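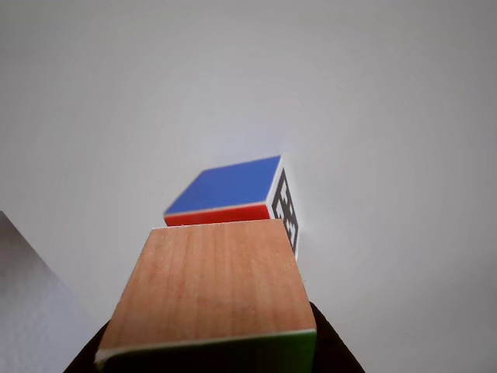 Photo: Vega Palacios

In defence of the plain wooden block

By Vivek Dubey
05/09/2022

Search this site Search Go

My sister rang in February to ask what she should buy for a small boy's birthday, and I said blocks, and there was the sort of pause you get when you've suggested socks. He had blocks already, she said. He had almost 1000 pieces of something or other from Nestetti, all of them clicking together into one particular fire station, and once the fire station was up that was that.

Well, I don't call those blocks. I mean a cube of wood with a bit of paint on it, and preferably with one side left bare so that you can see the grain running along it. I'm very fond of that bare side. Paint is cheerful, and I wouldn't be without a good deep green, but wood gets its little scratches and goes on looking like itself, and a child who turns a cube over and finds it different on the other side has been given something to think about. 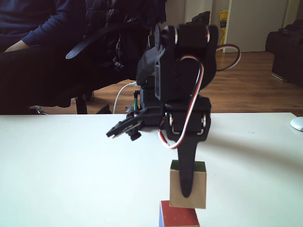

Then there is the stacking, which grown-ups rush. Putting one cube on top of another is a proper job when your hands are new to it. It goes on crooked, you nudge it, you nudge it too far, and you learn more about weight and edges from that than from any leaflet. My own set came from a shop called Bautista, long since closed, and I had six of them left by the time I was grown – I can still remember which one was best at the bottom.

So my sister bought the blocks, grumbling a little, and I'm told the fire station now has a tower next door. I'd have them a touch bigger if it were up to me, and I'd leave more of the wood alone.

Contact us | © Plondura | Back to top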